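Plolten Set-Up Guide
Section 8: Stacking trials and the balance method

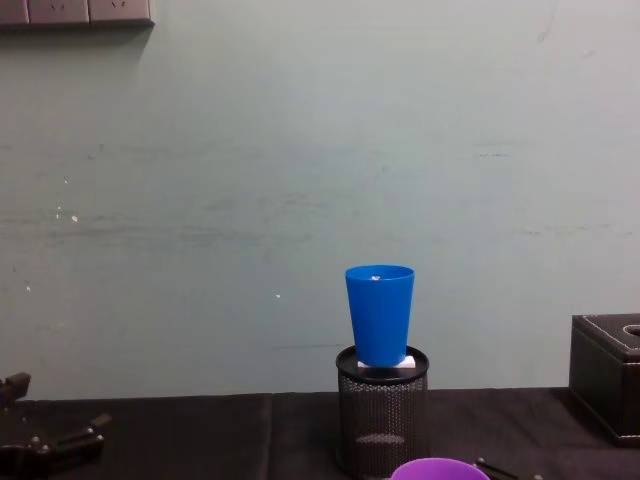 By the time you reach this section you should have both arms homed, the grippers calibrated, and at least one full practice session behind you with the simple pick-and-place tasks. If you haven't done those yet, please do go back and spend an afternoon on them first. Stacking asks a lot more of the operator's hands, and it's a good deal more fun when the controls already feel natural.

The balance method came out of our work on the Fosta study, where we wanted to know how well a policy could learn to place one thing on top of another when the thing underneath wasn't very wide or very steady. Boxes on boxes turned out to be too easy to tell us much. A tumbler on a small block on a pencil holder, on the other hand, gives you a narrow footing, a tall center of mass, and a support that spans an open top, and that combination brings out differences between policies very quickly. Our baseline set had 111 demonstrations, and we'd suggest you plan for something similar before you train.

8.1 Preparing the table

1. Spread the dark cloth and smooth it out toward the wall. A light crease is fine, but a ridge under a holder or a bowl will give you a lean, and you'll be chasing that lean all morning.

2. Choose your base. A mesh pencil holder with a solid rim works nicely. Put it near the middle of the table where both arms can reach it comfortably, and leave a clear stretch of cloth on the side the placing arm comes in from.

3. Set out the distractor items. We normally use a bowl close to the operator's side and a tissue box off to the right, but you can use whatever you have around, as long as it doesn't get in the way of the wrists.

4. Check the light. You want it even across the back wall, with only faint shadows behind the objects. Scuffs and small marks on the wall don't matter at all, and there's no need to repaint (we did once, and it made no difference to the results).

Note: Move the distractors every 11 episodes. If they stay put for the whole session, the policy may start using them as landmarks, and you won't find out until you test it on a different table.

8.2 Recording a stacking episode

1. Start with both grippers open and held low, well clear of the base.

2. Begin the recording in the Putska console and wait for the tone before you move. The first moments are used to line up the arm readings with the camera, so a still start really does help.

3. Pick up the block and lay it across the open top of the holder. Take your time here! Both ends need to rest on the rim. If one end slips inside, end the episode, mark it as a miss, and reset.

4. Open the fingers fully before you lift away. Most of our early spills came from a fingertip catching the block on the way out.

5. Pick up the tumbler from the side, a little below its widest part. A tapered tumbler likes to slide down through the fingers, so use grip level 2 and let it settle before you raise it.

6. Bring the tumbler over the block from above, lower it slowly until the force reading changes, and then pause. Release only when the reading is steady.

7. Back both arms away and hold still until the console closes the episode by itself.

Caution: Never reach in to save a falling stack while the arms are live. Press the stop pedal first, every single time, even if the tumbler is already rolling for the edge. Use plastic items only. Glass and ceramic have no place in these trials.

8.3 Labeling your results

Each episode gets one of three labels: stands, falls, or miss. Use "stands" when the tumbler stays upright on the block through the closing hold. Use "falls" when it was released on the block and then came down. Everything else is a miss, including episodes where the block never made it onto the holder.

Please keep your misses and falls. It's tempting to tidy them away, and we understand the feeling, but the Zamfir scoring tool compares failed placements with good ones to estimate how far off center a tumbler can sit before it goes. In our own runs, leaving the falls out made the estimate much too generous, and the trained policy became rather careless about where it let go.

Note: If you run a second session on the same base, give it a new session name. The scoring tool treats each name as one table layout and will average them together without any warning.

Once your labels are saved, leave the console open and continue to Section 9, where you'll split the episodes for training.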